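話す用メモ 「皿を先に置く 台の上の段取りの話」
Cila 勉強会 2022年6月 持ち時間は質疑こみ、前の人が延びたら後半の布巾の話を削る

出だし
自己紹介は短く。Tiêuの厨房で仕込みと盛り付け、そのあとJaverで料理教室の準備係。今は両方ちょっとずつ。
料理の話はしない、と最初に言う。味の話も無し。台の話だけ。
「今朝、台の上に何がありましたか」と聞く。手をあげてもらわなくていい、思いうかべてもらうだけ。たぶん郵便物、醤油、昨日の新聞、子どもの何か。
うちは今朝、輪ゴムと電池と食パンの袋の口のやつ。

で、本題。
盛り付けで慌てる人は、食べ物を先に出している。切る、置くところが無い、まな板の端に寄せる、また切る、寄せたのが落ちる。教室で毎回これ。
Tiêuに入った最初の週、自分がまさにそれで、先輩に「皿どこ」とだけ言われた。怒られたというより、単に聞かれた。皿は棚の中。料理はもうできてた。
それ以来、皿が先。
ここで一拍。水のむ。

台を空ける
順番としてはまずここ。
空ける、というのは片付けるのとは違うと思っている。片付けは行き先を考える。空けるのは行き先を考えない。箱ひとつ用意して全部入れる。分類はあと。
箱の話、ウケるかどうか。教室ではウケた。段ボールでもいいし洗い桶でもいい。洗い桶だとあとで洗い物ができなくて困る(やった)。
空けたら拭く。拭いたら一回離れて見る。残ってるのはだいたい自分に近い側の隅。体で隠れるから。
輪ゴム、まだあったりする。

拭き方は聞かれたら。奥から手前、折り返した面で最後の一回。聞かれなければ飛ばす。

台の色の話も少し。白っぽい台は粉が見えない。濃い台は水滴のあとが目立つ。どっちがいいか聞かれるけど、好みです、で終わらせてよい。Tiêuの台はステンレスで傷だらけ、あれはあれで何も気にならない。

明るさ
照明は意外と効く。自分の影が手元に落ちる。天井の灯りひとつの台所だと、いちばん見たい場所に影が来る。
立つ位置を半歩ずらす。それだけでだいぶ違う。
スタンドを足すなら利き手の反対側から。字を書くときと同じ、と言えば通じる。
家で試した時、電気スタンドを台に置いたらその分せまくなって本末転倒だった。クリップのやつにした。

ひとつだけ出す
食材は一個ずつ見る。これは話したいところなので急がない。
まとめて袋からざっと出すと、見ないまま切り始める。傷んだところに包丁が入ってから気づく。一個持って、上を見て、下を見て、横を見る。数秒。
レモンは特に。皮を使うかどうかで持ち方から変わってくる。てっぺん側の色、へこみ、しわ。しわがあるから駄目というものでもない、汁だけ使うなら十分なことが多い。皮をすりおろすなら、もうちょっと選びたい。
あと、転がる。丸いから当たり前なんだけど、転がって床に落ちたレモンを拾ってる間に鍋がふくのを何度見たか。

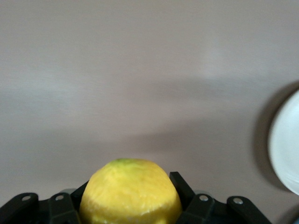
レモン。上のほうに少し緑がかったところ。

緑が残っているのを嫌がる人がいる。教室でも「まだ早いですか」と聞かれる。早い遅いは色だけじゃ分からないので、切って匂いをかいでください、と答えている。言い切らないこと。前に言い切って、あとで生徒さんに訂正された。恥ずかしかった。

黄色は強い色なので、台に一個あるだけで目がそこへ行く。これ、盛り付けの時に使える。最後に置く色、と自分は呼んでる。先に置いてしまうと、ほかの物を全部レモンに合わせて動かすことになる。
Florencia Gaeteさんの話をここで入れる。Javerで一緒に組んだ人。黄色いものは必ず最後まで袋から出さない。理由をきいたら「見ちゃうから」だった。それで十分だと思った。
時間がなければGaeteさんの話は一行で。

転がり止め。濡れ布巾を輪にして、その中に置く。小皿でもいい。卵と同じ扱い。
持つときは横から。上からつかむと滑る。洗ったあとは特に。
大きいボウルに何でも入れるのは、あんまり勧めない。下のやつが見えない。見えないものは使い忘れる。うちの冷蔵庫の奥の生姜を見てほしい(見せない)。

何も置かない場所
次。ここが今日いちばん地味で、いちばん言いたい。
台の上に、何も置かない場所を決めておく。
広くなくていい。まな板一枚分とか。鍋をどかす時、皿を一瞬おきたい時、電話が鳴った時。そこが空いてるかどうかで、残りの作業が全部ちがってくる。
教室では最初にマスキングテープで囲った。囲うと、みんなそこに置く。人は囲いの中に物を置きたくなるらしい。テープはやめた。
今は「ここ、私の場所です」と口で言っておく。それだと置かない。遠慮するので。
家なら家族に言う。効き目はまちまち。うちは三日もった。
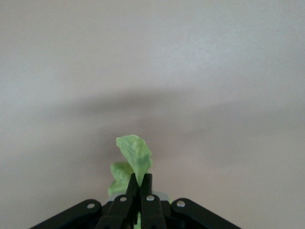 で、その場所をどこに取るか。真ん中か端か、という質問が必ず来る。自分は真ん中寄り。端だと壁とか炊飯器とかに寄りかかって、だんだん物が住みつく。真ん中は落ちつかないから、置いた人が自分でどかす。
狭い台所の人は真ん中なんて取れないと言う。そのとおり。その場合はコンロの片側に板を渡す、ワゴン、椅子の座面。椅子の座面は行儀がわるいと言われるけど、盆を一枚しけばいい。
引き出しを開けてその上にまな板、という技もある。ただし引き出しの中の物が取れなくなる。菜箸がそこにあると詰む。
流しの上に渡す板。これは使ってる人多いかも。水がはねる、とだけ注意。

空いてる場所を保つこつ。
使ったらすぐ戻す、は無理。忙しい時ほど無理。
なので、区切りのいいところで手を止めて見る。鍋に火を入れた時、冷蔵庫を閉めた時。自分は冷蔵庫を閉めた時にしてる。開けた時だと冷気が気になって見てない。
教室だとタイマーを10分で鳴らして、鳴ったら全員台を見る。最初は笑いが起きる。二回目からはみんな黙って箱に入れだす。
タイマーの音が大きすぎて隣の部屋から苦情が来たことあり。この話は要らないかも。様子見て。

皿を置く
やっと皿。
空けた、拭いた、灯りも見た、置かない場所も決めた。で、皿を並べる。料理はまだ。ここ強調。まだ。

並べ方は横一列にする人が多い。お店っぽく見えるし。でも家の台は横に長くないこともあるし、人が両側に立てるなら縦に並べると両方から手が届く。Tiêuの忙しい時間はこれだった。向かい合って盛る。ぶつからない。片方が葉っぱ、片方が仕上げ、みたいに分けられる。
ひとりの時も縦は悪くない。手前から奥へ進むだけ。奥が先だと袖が料理に入らない。夏は半袖だからどっちでもいい。

間隔。くっつけ気味でいい。離すと途中に物を置きたくなる。さっきのテープと同じ。縁と縁のすき間に箸袋とか計量スプーンとか、すぐ来る。

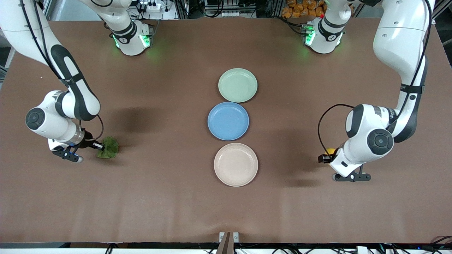 丸い皿を縦に並べたところ。いちばん上は淡いミント色。

皿の色で中身を決めておくやり方も紹介。色ちがいの皿を持っているなら、この色には葉もの、この色には果物、と先に決めてしまう。決めておけば手伝ってくれる人に「それはあっちの皿」と言わなくてすむ。色で言える。
子どもがいる家ではこれがかなり効く。色合わせの遊びになるので。教室の親子回で、最大15人入った時も、皿の色だけ伝えたらあとは進んだ。大人のほうが迷ってた。
同じ色を同じ色の皿に置くか、わざとずらすか。緑の皿に緑を置くと静かになる。レモンを置くとうるさくなる。うるさいのが欲しい日もある。正解なし。

皿はFerdaleの丸皿を教室で使ってます、と聞かれたら答える。重ねてもがたつかないのが気に入ってる。宣伝ぽくならないように。値段は忘れたと言う(ほんとに忘れた)。
四角い皿は? 四角は向きがあるので、並べる時に気を使う。丸は向きを考えなくていい。急ぐ日は丸。
深い皿は縁が高くて影ができる。汁けのない物なら平らなほうが見える。

置く順番
葉もの、やわらかい物、かさばる物が先。場所を食うものから。
丸くて転がるものはそのあと。葉っぱが先にあれば止まってくれる。
黄色は最後(さっき言った)。
量は、少ないかなと思うところで一度やめる。台から離れる。戻って足す。足すのは簡単で、減らすのは皿が汚れる。
縁を拭く布は乾いたのと湿ったのを分けておく。

葉ものは、くしゃっとしたまま置いてよい。きれいに広げようとすると時間が溶ける。ふわっと置いて、気になるところだけ起こす。教室で広げたがる人には「起きたままで」と言ってる。通じてるかは不明。

布巾の話(延びてたらまるごと削る)
布巾は食材と同じ色のを使わない。緑の布巾で葉ものを扱って、布巾をを刻みそうになった生徒さんがいた。本人がいちばん笑ってた。
白でいいと思う。白はしみが目立つけど、しみが見えるから替える。
枚数は多めに。畳んで積む。使ったのは箱じゃなくて袋に。濡れたのを箱に入れると中の新聞が大変なことになる。
手拭き用と台拭き用は置き場所を分ける。左右で分けると忘れないです。

買い物の話も一瞬だけ
このあいだの教室の果物と葉もの、レシート合計1,686円。高いか安いかは置いといて、これで4組分の盛り付け練習ができた。練習なので高い食材は要らない。食べるのは最後。
皿が先、というのは買い物でも使える。皿を思いうかべてから買うと余らない。袋をいっぱいにしてから帰ると、皿が足りない。

やってみる時間
時間があれば実演。なければ口だけ。
会場の台を借りられるか事前に確認。去年は演台しかなくて斜めだった。レモンは置けない。
実演するなら手順は、空ける、拭く、皿、葉もの、レモン。しゃべりながらやると手が止まるので、しゃべるのは皿を置くまで。あとは黙ってやる。沈黙こわいけど我慢。
見てる人に一個渡してもらうといい。前列の人。丸いものを渡すとだいたい両手で受ける。

出そうな質問
・台がほんとに狭い → さっきのワゴン、盆、椅子。あと、一度に全部やらない。皿一枚ずつ仕上げて食卓へ。
・家族が置いちゃう → 箱。誰のかは考えずに入れる。文句が出たら箱を指さす。
・皿を先に出すとほこりが → 伏せておく。盛る直前に返す。
・温かい料理は皿が冷める → 温かいのは別。皿を温める話になるので今日はしない。聞かれたらあとで個別に。
・レモンが余る → 冷凍。輪切りでも丸のままでも。丸のままだとすりおろしやすい。ここ盛り上がりすぎるので注意、前に質疑全部レモンになった。
・左利き → 灯りも布巾も左右反対に。自分は右利きなので細かいところは分からない、と正直に。

終わり方
まとめは言わない。宿題ひとつだけ。
「今夜、料理の前に皿を一枚だけ出しておいてください」
一枚でいい。

お知らせ。8月にJaverで親子の回やります。申し込みは受付の紙。持ち物はエプロンと、転がるものをひとつ。じゃがいもでもみかんでも。すいかは前にほんとに持ってきた人がいるので、片手で持てるもの、と必ず言う。

片付けのときレモン忘れずに持って帰る。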